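22 de marzo - Por Agustina Cáceres

Mesa de trabajo Skorker, tablero gris claro

La Skorker llega en dos bultos: tablero y bastidor. Sustituye en mi taller a una Naria que acumulaba demasiada flecha en el centro. Las notas siguientes corresponden a uso diario en encuadernación y corte de cartón.
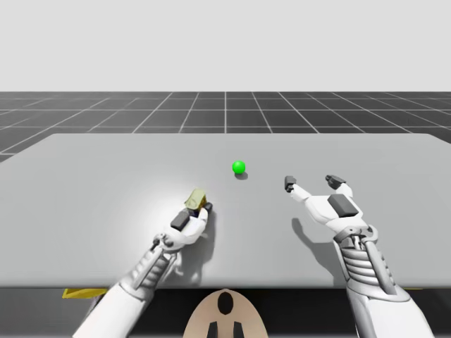
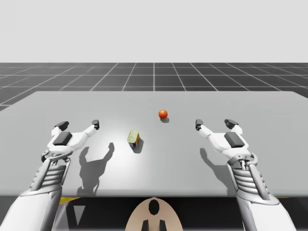
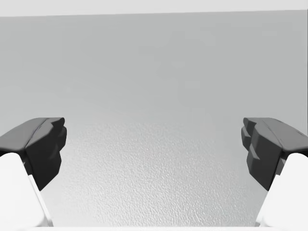

Tableros en gris claro.

El montaje exige una llave Allen de 4 mm, no incluida. Los insertos roscados entran a escuadra, salvo uno del travesaño trasero, que hubo que repasar con macho. El manual remite a la página 3 para el par de apriete y allí no figura.

Con la prensa cargada en el centro, la flecha no se aprecia a simple vista. Con regla metálica aparece una ligera caída hacia el lado izquierdo, corregible con las patas niveladoras. La superficie mate no produce reflejos molestos bajo el flexo, pero retiene el grafito - conviene limpiarla con alcohol isopropílico diluido. La cola blanca se desprende en seco.

Frente a la Welside 731, la Skorker es más rígida en sentido lateral y peor en accesorios: no admite cajonera ni pasacables. Fidel Montecinos, que usa la Welside para guarnicionería, prefiere aquel canto, más recto y apto para sargentos.

Recomendable para trabajo estático. Para golpeo continuado, mejor un banco macizo. Repuestos: Durán, referencia 3516 (patas niveladoras).

Usamos cookies propias y de terceros. Aceptar | Configurar

© Agustina Cáceres. Contacto. Volver arriba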